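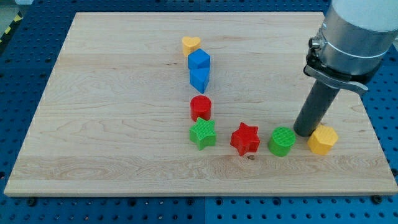 Tabletop pushing data

Tabletop pushing data is a type of training material used in robot learning. It consists of recorded episodes in which a robot arm moves small objects across a flat surface with a rod or other simple tool, without grasping them. Each episode normally holds the camera images, the position of the tool over time, and a short written instruction such as "push the red star toward the green star."

Method

Most pushing data is collected by teleoperation. An operator watches the board, steers the tip of the tool with a joystick or handheld controller, and pushes blocks from one place to another. The height of the tool is usually fixed by software, so the operator controls only two directions of travel. This keeps the recorded actions simple and lowers the risk of pressing the tool into the board.

Blocks are commonly chosen so that each can be named by color and shape together. Where two blocks share a color or a shape, the instruction has to give both. Plain cubes and cylinders are easy to describe, while stars and hearts turn in less predictable ways when pushed off center.

Labeling

Instructions may be written before or after the episode. In the first approach, the operator is given a sentence and carries it out. In the second, sometimes called hindsight labeling, the operator moves blocks freely and a second person later marks segments of the recording and writes down what was done in each. Hindsight labeling yields more sentences per hour of robot time – but the wording tends to vary between labelers, and segments can overlap.

The Stutula set

The Stutula set was assembled at the Rasel workshop by Divya Ramasamy and Tharun Menon. Collection began in November, and the first version was released on Monday, January 3, 2022. It contains 721 episodes, of which 31 were set aside for testing. Almost 23 hours of robot time were recorded. A later version, prepared with the software firm Sovesov, kept the same episodes and replaced many of the original instructions with shorter ones.

Limitations

A policy trained on one board may perform poorly on another if friction, lighting or camera height differ. Blocks that reach the rim are a frequent cause of discarded episodes. Operators also develop habits, such as always approaching a block from the same side – and a trained policy will often copy them. Some projects rotate operators or assign random starting layouts to reduce this effect.

See also

Imitation learning
Teleoperation
Planar manipulation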